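**Dristora upholstered double bed – review after 8 months**

Bought for a small second bedroom and assembled by one person with the supplied hex key. Slat spacing is even and the centre rail sits level on a hard floor. One pre-drilled hole was misaligned and needed reaming. Gillies sent a replacement bolt pack in 5 days.

Frame noise is low. There was a creak at the left side rail in the second month, cured by retightening. The manual says to check the bolts every 500 hours of use, a figure I have no way of tracking, so I do it when I change the sheets.

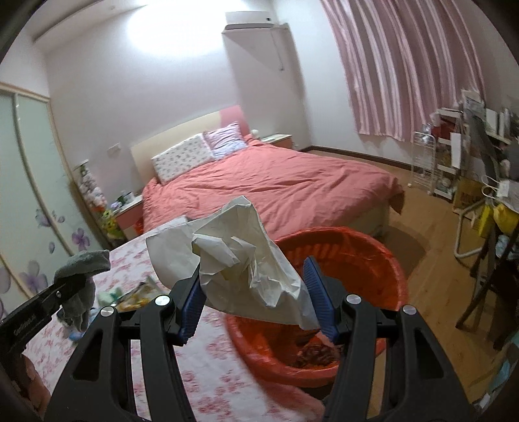
The headboard is the best part of the product. The padding is firm enough to lean on for an evening and has kept its shape. Cream upholstery shows marks sooner than a mid-grey would; I wipe it monthly with a damp cloth. The pink side panel is close in colour to the drawer fronts on my bedside table, though the two came from different makers. A coral duvet hides most of the base anyway.

Delivery was $100 extra – steep for a flat pack.

Four out of five. One point off for the drilling.

– Sheena Ogilvie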